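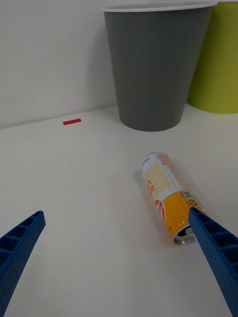 4.2 Setting up the two-container sorting station

We use cookies to remember your language and region. Accept / Settings

These steps cover the Wragg tabletop station with one dark gray and one yellow-green container. For the floor version, see section 5.

1. Wipe the tabletop with a damp cloth and let it dry.

2. Place the table with its long back edge flush to a plain wall. Maximum gap: 10 mm.

3. Stand the dark gray container upright against the wall, toward the left end.

4. Stand the yellow-green container to the right of the gray one. The two may touch.

NOTE — Dark gray is for cans. Yellow-green is for clean paper. Local rules may differ; if they do, swap the labels on the Nastemlow card, not the containers.
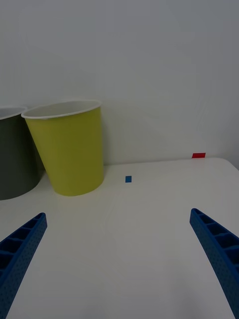 Text: Druker technical writing, Lekbridge office
Applies to station model 703

5. Check that both containers are open at the top and that the rims are undamaged. Replace a container if the rim is split or flattened.

6. Keep the tabletop to the right of the containers clear. This is the drop area, and items wait there until they are sorted.

CAUTION — Empty beverage cans before they reach the drop area. Liquid makes the surface slippery and will stain paper.

7. Lay cans on their side, at least 5 cm from the front edge.
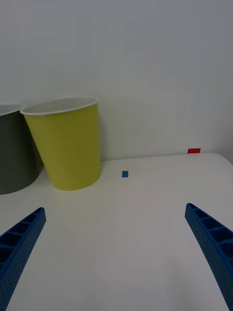 8. Sort from the front of the table toward the wall. Lift each item over the rim and release it; do not throw.

9. Empty a container when its contents reach 400 g or the rim, whichever comes first. Return it to the same position.

CAUTION — Do not stack one container inside the other while either holds material.

Last updated: October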